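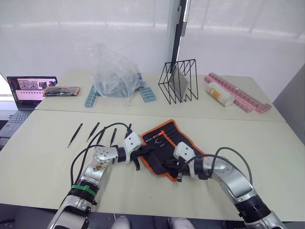

# Small tools, rolled and unrolled

I keep this page for people who repair small things at home: watches, old radios, glasses with a lost screw. My friends in Kavilau ask me often how I store the little tools, so in September I started to write about tool rolls. I do not sell them. I only like them very much, and I think a good roll saves a person many bad words in the evening.

For many years I used a biscuit tin. All the tweezers were in it together with the bits, and the tips were always bent when I needed them. Then Afia Arthur, who taught the evening repair class at Pamunico, gave me her old roll. It had narrow pockets and one broken tie, and I used it until the stitching opened. After that I never went back to the tin.

## Tweezers out of the pockets

When I want to clean a roll, I take the tweezers out first and lay them beside it, with all the points in one direction. It is a small habit, but the hand learns it quickly. I check each pair against the light — if the two points do not meet, I put it aside for the file.

The pockets collect more dust than you would think. I turn the roll over, tap it on the back, and then go along the stitches with a dry brush. Please do not wash it in the machine. I did this with mine one time, and the elastic was never the same again.

## Elastic slots for bits and shafts

Black fabric with bright orange piping is my favorite kind. The edge is easy to find on a crowded bench, and small silver bits show well against the black. The slots should hold a thin shaft without fighting with you. If you must pull with two hands, the slot is too tight, and the day you pull too hard everything flies on the floor. 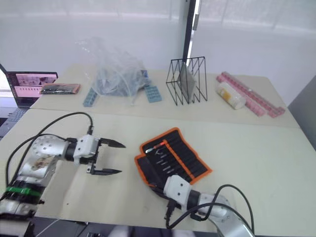 ## Caps and curved tips

I put the straight tweezers together and the bent ones at the end of the row, because I reach for the straight ones all the time. The clear caps are worth keeping. They look like something to throw away with the package, and I threw away my first set, which I regret still. In the shop at Tilahun you can buy a bag of 200 loose caps, but they come in one width only, and the flat tips do not fit.

A knife or scraper needs its own place, with a loop around the handle. I like it at the end of the row, where my fingers do not meet the blade when I look for something else. 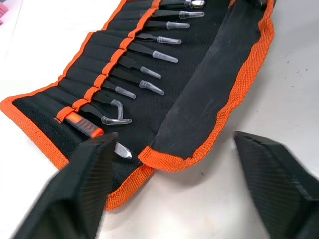 *Black tweezers in their pockets, nearly all with clear caps on the tips.*

## A few notes from readers

One reader from Skeretti wrote to ask if a roll is better than a drawer. For a bench that stays in one place, a drawer is fine. I carry my tools between two rooms, so for me it is the roll.

Another asked how to mark the pockets. I use a white fabric pen and write very small, only a number for the tip shape. It fades after a year or so and I write it again.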